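Sorting Small Objects at Home with a Two-Arm Robot
Project report, Azlan Halim, July 2025

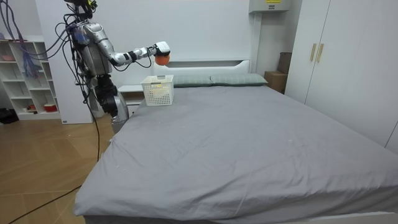 The aim of my project was to make a used humanoid upper body do one simple household job from start to end: pick up small things from a bed and put them in a basket. I chose a bed because it is a difficult surface. A table is flat and hard, but a mattress gives way when something presses on it, and a sheet makes folds which the vision program can mistake for objects. The work was done in a bedroom, with the robot standing at the head end of the bed and the white basket placed on the sheet in front of the pillow. The basket has small square holes all over its sides, and these holes gave me more trouble than I had planned for, as I will explain in section 3. The small orange ball was my main test object.

1. Background and starting point

I bought the upper body in February from a workshop called Riltora, which was closing one of its rooms. It came with two arms, a control box and a folder of printed notes, of which nearly half were for a different model. The control program is my own. I named it Sinaga, and it runs on an ordinary desktop computer placed outside the working area.

My supervisor asked me to keep the project small. I first wanted to fold clothes, and I am now glad that I was advised against it. In the final plan only one arm had to work, and the other one had to stay down and not disturb anything. Keeping it still was also a task, because the original notes let both arms start in a raised position. I wrote a separate start routine which lowers the second arm first and then allows the working arm to move.

2. Parts and connections

The white gripper was ordered from Morkon and did not fit directly on the wrist. The bolt circle was different, so I drew an adapter ring and had it printed. The first ring cracked at the third bolt hole when I tightened it. The second had thicker walls and has stayed in place until now.

The cables were the part I underestimated most. In the first weeks they lay behind the body, and when the shoulder turned they were pulled sideways. Once a connector came out during a movement and the arm stopped with the elbow bent. I now lead the bundle upward from the back and shoulders, with enough free length for the full turn of the working arm. It does not look tidy — I would like to use a proper cable guide in a later version — but I had no more connector faults after the change.

One cable still crosses the floor. For a permanent installation this would not be acceptable, and I have written it in the list of open points.

3. Finding the basket

The program needs to know two things, where the object is and where the basket opening is. For the object I used colour. Orange on a light grey sheet is easy to separate, and I had a usable result on the first evening.

The basket was harder. My first method looked for straight edges and tried to build a rectangle from them. Because of the holes it found very many short edges, and it often chose a row of holes as the rim. The arm then moved to a point which was too low. In the worst case the gripper pushed against the side and the whole basket slid towards the pillow.

I tried to solve this by covering the sides with paper. It worked, but it felt like cheating, as a person at home would not prepare a basket for the robot. In the end I changed the method. The program now makes the picture less sharp before it searches for edges, so that the holes disappear and the rim remains. After that it checks if the rectangle has a believable size. This is a simple solution and I found it in an old lecture script, not by myself.

4. The movement

One full cycle has 7 steps in the program. The arm goes to a waiting position, moves above the object, goes down, closes the gripper, lifts, travels to the basket and opens. Between travelling and opening I added a short pause with the gripper above the rim. During this pause the program compares the position of the gripper with the position of the basket opening. If the difference is too big, the arm corrects itself before it lets go.

The speed is limited in software. I set the limit to a low value and did not raise it, although a visitor from the Trokano maker group told me that the motors could go much faster. I believe him, but I was often alone with the machine and wanted to be able to reach the stop button without hurry.

The gripping force needed patience. The soft mattress was a problem here, because when the gripper came down it pressed the object into the sheet, and the fingers closed on cloth as well. I solved it by stopping the downward movement a little earlier. The fingers then hold the ball in its upper part. For flat objects this does not work, and a coin or a playing card cannot be picked up with my set-up at all.

5. Logging

Every movement command is written to a text file with a time stamp. I set the file to a maximum of 4000 lines, after which a new one begins. The longest session reached line 3445 before I ended it by hand. Reading such a file is slow work, so I wrote a small script that shows only the lines where a correction was made during the pause.

From these lines I saw that the corrections were mostly in the same direction, away from the headboard. I think the reason is that the mattress edge sinks slightly under the basket and tilts it, but I have not proved this. It may also be an error in my adapter drawing.

6. Open points

The pillows are not known to the program. It only has a forbidden zone which I typed in by hand, and if somebody moves a pillow the zone is wrong. The same is true for the headboard. A depth sensor would help with both, but it was outside my budget.

The second arm has no task yet. I would like to let it hold the basket steady during the release, which needs both arms to share one coordinate system. I have started on this part, and the calibration sheet is in appendix B together with the adapter drawing and the list of bolts.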